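Uniform swap returns on 11th April

The spring uniform swap will be held in the Burkgate hall, using the side entrance by the bike racks. Families handed in 193 items last time and 48 were left over, mostly winter sweaters, so those go out first.

Please wash everything and check the pockets before you bring it. Polo shirts and shorts are what people ask for most. Shoes can't be taken this year — we have no place to store them.

Drop-off is at the front office through the end of March. Put a note with the size in each bag.
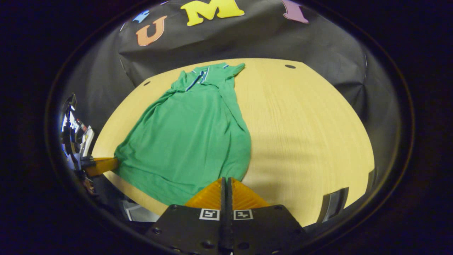

Elif Naz Polat is running the sorting table and could use 2 more helpers for the first hour. Leave your name with Yavuz Çınar at the office. Anything unclaimed goes to the Flirora thrift store.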